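**Ticket 390: right arm drops out during box folding, Dornico cell**
Opened by: Iolo James
Status: open, waiting on a part

Good morning all, and thanks to whoever left the hex keys on the bench, they saved me a walk!

The trouble first. Partway through a fold the right arm would stop answering and the log filled up with timeouts from the wrist. The left arm carried on happily the whole time. Ngau had seen the same thing back in July, and I went and read those old notes before I touched anything (worth doing, they're very thorough).

What I've tried so far:

- Swapped the power leads between the two arms. Fault stayed on the right.
- Checked the bolts on both base plates. One on the right had backed out a little, so I snugged it down and marked it with paint pen.
- Reseated the connector at the elbow. This helped, and the next 9 folds ran clean, then it dropped out again.
- Slowed the right arm to 86 percent of normal speed. Fewer dropouts, but they still come.

My feeling is that the cable running down from the elbow is tugging on its connector when the forearm reaches far over to the left. I can make the fault come on by wiggling it gently, up to two times in a row, and then it behaves itself for a good long while, the rascal.

I've asked Vumside for a longer replacement cable. Zurirness has a spare clamp they're happy to lend us, so that can go on at the same time.

Until then, please keep the speed where I've left it and don't tie that cable down any tighter, tempting as it is. For anyone picking this up after me, both arms need to be brought close together over the light blue blank before you try the wiggle test, with the right gripper holding the raised edge. With the arm folded back I couldn't get the fault to show at all.

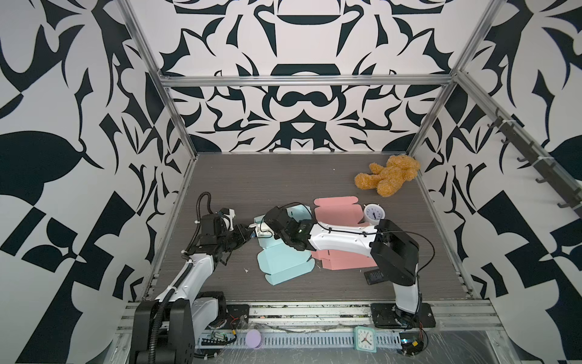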